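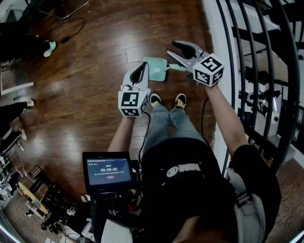 Two Grips, One Dustpan

Waqas Awan has worn the Kindura rig long enough to stop noticing the shoulder strap. The cables are another matter. "You turn to reach for something and the cord gets there first," he says.

Awan and Ngaio Rutherford spent August comparing two sets of hand-held grippers, the Kindura pair and an older set from Vandik. Both let a person do a chore by hand while the motion is recorded for a robot arm to learn from. Marker cubes on each gripper let the cameras work out where it is.

Thin, flat things gave the most trouble. A dustpan handle on a hardwood floor leaves little room for a jaw to get under it. The Vandik fingers slid off the handle in 10 of 55 tries. The Kindura jaws slipped on 3, though Rutherford found the trigger stiff by the end of a long session.

Light mattered too – glare off a polished floor sometimes hid a marker, and those takes were thrown out.

The Kindura pair costs $4000, well above what the Vandik set sold for. Rutherford would still buy it, mainly for the grip on small handles. Awan wants a shorter cable first. They plan to run the same chores again with softer finger pads.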